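Section 3. Setting the table and running the basket task

Read this before your first session. The kit leaflet says a beginner can be up and running in minutes. No Masgate student ever has been, so book a full slot.

3.1 Put the round mat on the wooden top first, then stand the wire basket on it. Both arms must be able to reach it.

3.2 Spread the plastic fruit and vegetables over the wood. Mix large and small. A layout that flatters the arm tells you very little.

3.3 Bring one gripper to the basket with the fingers open and check the wrist view. You want to see both fingertips. 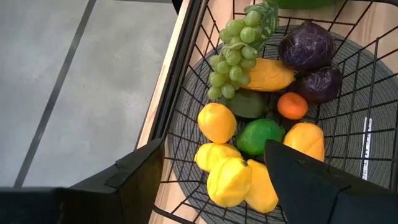

Fig. 3. Wrist view, full basket, peppers close to the fingers.

Note: a full basket is the hard case. Pieces lean on one another, and the one you want may be half under something else. Do not quote results from a lone lemon as if they covered this.

3.4 Run the task 12 times without touching the layout between tries, other than to put back what was moved. Write down every try, including the ones you would rather forget.

3.5 Count a piece as delivered only when it is in the basket and the fingers have let go. "Nearly in" is a miss. Davoud Rashti marks the logbooks and has read every version of "nearly".

CAUTION: Keep hands off the table while either arm is live. The Jedar software has a pause button on screen. Do not trust it as a stop; use the power switch.

3.6 Change the layout and repeat. If the score drops badly, your first score was mostly luck with the layout. Put both in the report.
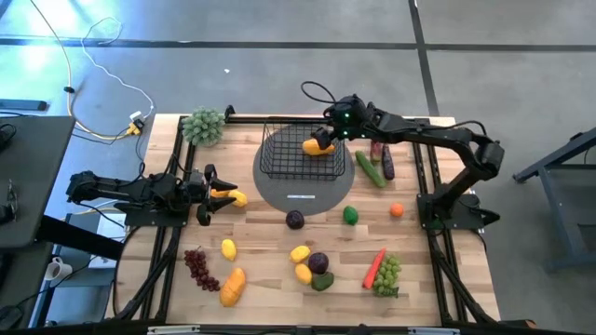

Masgate, June

3.7 For the two-arm task, scatter the pieces across the whole top, with one arm mounted at each side. Leave some pairs close together, like the two small lemons by the left gripper. They are a fair test of whether it can pick one and leave the other.

3.8 Agree which arm has the basket. With one gripper over the rim, the other stays clear until it has moved off. The Prindska planner claims to sort this out for you. Try it at low speed and make up your own mind.

3.9 After 3 clashes, stop and go back to one arm.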